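Search this site
Search for: Go

Orau to Pemance by the old road

Reading time: 2 minutes

The direct route from Orau to Pemance is 100 miles. I took the old road through Gyamfi instead and the trip meter read 138 when I parked. The extra distance comes almost entirely from the section along the river, where the road follows every bend and the newer one cuts straight across on embankments.

I left at 7.40 in the morning. The first stretch is two lanes with a narrow shoulder, resurfaced as far as the county line and patched after it. The change is audible. Speed limits drop at each settlement, and in most of them there is nothing left but a grain store and a sign.

Gyamfi has kept its courthouse. It is brick with stone corners, and the clock on the north side was nine minutes slow. The light was flat, so I photographed the south and east fronts only. Parking on the square is free for two hours. The lower bridge is closed to lorries over 15 tons, with a signed diversion past the cemetery.

From Gyamfi the road climbs to the Gratel turning. My older map shows a through road at this point. It now ends at a locked gate, four miles in, with just enough room to turn a car round. I have marked it in pencil. Fuel is available at the Gratel crossroads and then not again until the outskirts of Pemance.

I came in from the west, which meant passing the rail yard and two level crossings. One held me for eleven minutes. The Pemance courthouse is a plain concrete block from the sixties and took very little film.

I returned by the direct route, in rain. The total for the day was 254 miles, including wrong turns and the Gratel gate. Three squares remain on the northern list, and I hope to do them in November if the tyres are replaced by then.

Recent posts
Level crossings west of Pemance
Which county maps are still in print
A second attempt at the Orau ferry
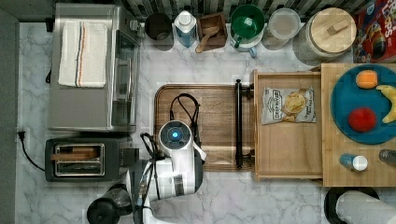

Toaster and toaster oven on the marble worktop.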